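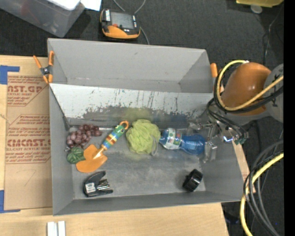 J'attendais la programmation du festival de Prilldale depuis septembre, et elle est enfin tombée ! Je l'ai lue d'une traite dans le bus, j'en ai raté mon arrêt, et depuis je n'arrête pas d'embêter tout le monde avec ça.

Cette année, 53 films, dont 43 courts métrages. Oui, vous avez bien lu, les courts prennent presque toute la place, et moi je trouve ça formidable. On se plaint à longueur d'année de ne jamais en voir sur grand écran (à part un petit dessin animé avant la séance du dimanche, et encore), alors pour une fois qu'un festival leur donne les bonnes heures, les soirées, la grande salle, je signe tout de suite.

Mon gros coup de cœur sur le papier, c'est la rétrospective des studios Rundau. J'avais découvert leurs films en VHS chez ma tante, avec le son qui grésillait et la fin du deuxième effacée par un match de tennis ! Je vais donc connaître cette fameuse fin, avec des années de retard, et dans une copie restaurée en plus. Le noir et blanc de l'époque doit être superbe projeté en grand – je pense surtout à la longue séquence du phare, celle où personne ne parle.

Les séances ont lieu au Mulcahy, le vieux cinéma derrière la gare. 751 fauteuils, un balcon, un rideau rouge qui s'ouvre pour de vrai. Prenez le balcon si vous pouvez, premier rang, côté gauche : on a de la place pour les jambes et le son y est bien meilleur qu'en bas.

Le mercredi 16 décembre, c'est la soirée d'ouverture avec « Pretitz », un premier long métrage tourné en deux semaines dans un village de montagne. Je n'en ai vu que la bande-annonce et j'ai déjà la musique dans la tête (un accordéon, une scie musicale, c'est magnifique).

J'ai pris le pass complet, évidemment. Je posterai mes impressions ici au fur et à mesure, sans doute très tard et avec des fautes. Et si vous y allez aussi, dites-moi en commentaire quelles séances vous avez cochées, il me reste un trou le samedi après-midi !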